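Unit 4: Can machines do the chores yet?
Handout for Sunday's group. Tutor: Helmi Mustonen

4.1 Laundry

Washing and drying were handed over to machines long ago. Folding was not. A plate keeps its shape when it is picked up; a jumper takes a new one every time. The usual teaching case starts with one garment laid out flat, sleeves apart, so that the hem and neckline are easy to find.

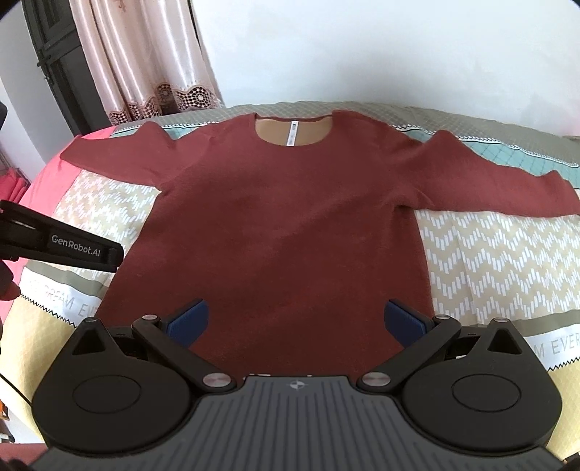 Fig. 4.1 Red sweater spread on a bed, gripper fingers open at the hem end.

Chantal Charbonneau's folding trial at Tulesgate used 18 garments and 60 attempts per garment. Knits were slower than shirts, mainly at the first pinch. If the fingers close too high they miss the cloth. Too low and they take the bedspread as well. Note that a patterned cover makes the edge of a garment harder for software to pick out than a plain one.

Starting from a heap is harder again. The machine must decide where one piece of cloth stops and the next begins, and a collar may be the only part it can recognise.

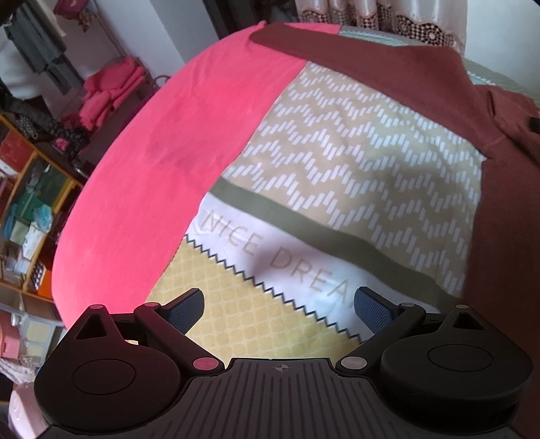 4.2 Shop-floor handling

Bagged and boxed goods are further along than clothes. The Savolainen packing line is the case we will use. Read the Trallivora notes first and bring answers to these:

1. Which items on the line change shape when lifted?
2. Who clears a failed pick, and how long is allowed? (The notes give 20 seconds.)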